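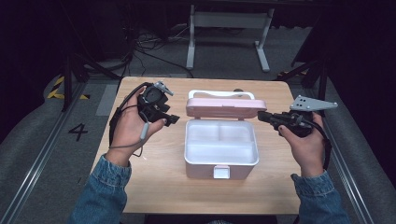

How to store small beads so they do not mix when the box is carried?

Posted by nerow_threads, 27 Aug 2018

Hello everybody. I make bracelets and small earrings as a hobby, and since July I take my things to a craft evening in Sketthorpe. I go there by bus and then walk, so my box is on its side or upside down part of the way, even when I try to hold it straight.

My problem is the seed beads. I keep them in a plastic box with a handle and a tray inside. At home it is fine. When I arrive, the small beads have jumped over the dividers and I have three colors in one place. Last time I was sorting for the whole first hour and I made nothing. The bigger beads, 6 mm and more, stay where they are.

I have tried putting a folded kitchen towel on top of the tray before closing the lid. It helped a little, but the beads got stuck in the cloth and then fell on the floor when I lifted it. I have also thought about tubes, but I don't like to pour from a tube, I always pour too much.

I don't want to spend a lot, and I would like to keep the box I have. What do you use? I have maybe too many colors, but I only need a few of them for each evening.

Thank you in advance, and sorry for my English if something is not clear.

Macaraeg

Hi, English is not my first language also, so we will understand each other.

The dividers in this kind of box almost never touch the lid. If there is a gap of even two millimeters, a size 11 bead will go through it. You can check with a strip of paper. Lay it across the top of a divider, close the lid and pull the strip. If it comes out easily, you have a gap.

You can close the gap with craft foam, the thin sheets that children use at school. It should be the smooth kind, not felt and not the one with glitter. Do it like this:

Put the tray on a piece of paper and draw around it. Cut the foam a little smaller than the drawing, so that it goes in without bending. Lay it on the dividers and close the lid. If the paper strip still moves, add a second sheet. If the lid does not want to close, you have one sheet too many, and please don't force it, the latch is the first part to break on these boxes. I have broken two.

Beads don't stick in foam like they do in a towel. In dry weather they can cling to it a little from static. I wipe the foam with a slightly damp cloth the evening before and let it dry completely.

For the smallest beads I would still not trust foam alone. I put each color in a small zip bag and lay the bags in the tray. It is not so beautiful, but I once dropped the box on the stairs and I lost nothing. On the bag I write the size and the color number with a permanent marker. The number is important if you buy the same color again, because "dark blue" is five different blues.

About pouring from tubes: pour into the cap, not onto the mat. The cap is small, so you cannot pour too much. What you don't use goes back from the cap to the tube with no funnel.

beadlady_400

just buy screw top jars, the little stackable ones. Nudex has them. I have 333 jars now lol and never a spill. boxes with dividers are for buttons

tidy_by_the_window

I agree with the foam answer, with one addition. You write that you need only a few colors for each evening. Then leave the rest at home. I prepare a small kit the day before: the beads for one project, thread, two needles, scissors, and a piece of fleece blanket to work on. The beads don't roll on fleece, and the needle doesn't catch in it so much as in a towel.

And for beads which are mixed already, don't sort them all. Take out the color you need and keep the others together as a mix. I have one jar like this and I use it for children's bracelets. They like it more than my careful patterns.

nerow_threads

Thank you to all! I did the paper strip test and it came out from every divider, so now I know. I bought two foam sheets and one was enough. The jars are a nice idea but too heavy for the bus, I think. I will try the zip bags for size 11 and write again after the next evening.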